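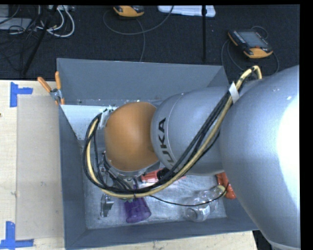
Figure 2. Grey bin with items lying mainly along the near half.

4.2 Filling the Tulora bin

1. Put the bin on a level surface. Check that the floor of the bin is clean. Scuffs on the metal are normal and do not need repair.
2. Place the items one by one, by hand. Do not pour them from a carton.
3. Keep every item lower than the top edge of the walls.
4. Leave a gap of 30 mm at the far wall – you will need it for your fingers when you lift the bin.

Note: The sides are sloping, so small items can slide down to the floor. It is not a fault.

CAUTION: Do not load more than 400 items in one bin, also when they are very light.

5. Write the fill date on the Canda label and continue with section 4.3, Emptying and wiping.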